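Hosting an Awards-Night Watch Party Without Losing the Rug 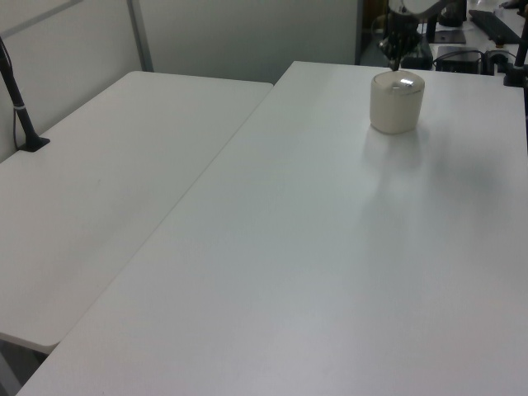
Every March my living room fills up with people who have seen two of the nominated movies between them and hold firm views on all of them. I've hosted six of these evenings now. The tips below come from cleaning up after them.

Seating first. The red carpet coverage starts at 5 p.m. and your guests will drift in during the gowns, so put the hard chairs in front and save the couch for latecomers. Anyone who gets the couch at five will still be on it for Best Picture, asleep.

Keep red drinks off anything woven. I own one decent rug, bought from Judell before I had friends, and it spends the night rolled up behind the bedroom door. An old cotton sheet goes down in its place. If somebody gasps at a dress and lets go of the cranberry, blot with cold water and a plain towel. Don't rub. Rasha Awwad rubbed, and we have a pink cushion.

Popcorn for a crowd is easier in the oven. Pop it early, spread it on two sheet pans, and give it 6 minutes at 300 just before the opening number. Salt it then, while it's warm, with a little melted butter if you trust your guests with remotes. Mine have lost the privilege.

Print the ballots the day before. Your printer can smell a deadline. Golf pencils are better than pens, as you'll learn when a winner is announced and Titilayo Sani wants to "fix" something. Collect the ballots before the first envelope and put them on top of the fridge.

For the TV, a dry microfiber cloth is plenty. Skip the window spray, and do it with the set turned off so you can see the smears. Test the stream an hour ahead, log in, and write the password on paper. Last year we missed an entire monologue while Folke Nygård tried the names of his former cats.

Glitter happens if you ask people to dress up. Go over upholstery with a damp rubber glove, then vacuum. You will still find some in July.

Leftover dip gets two hours on the table and then goes in the trash, even if the speeches are running long. They will be.

Next month: getting self-tanner out of a white towel.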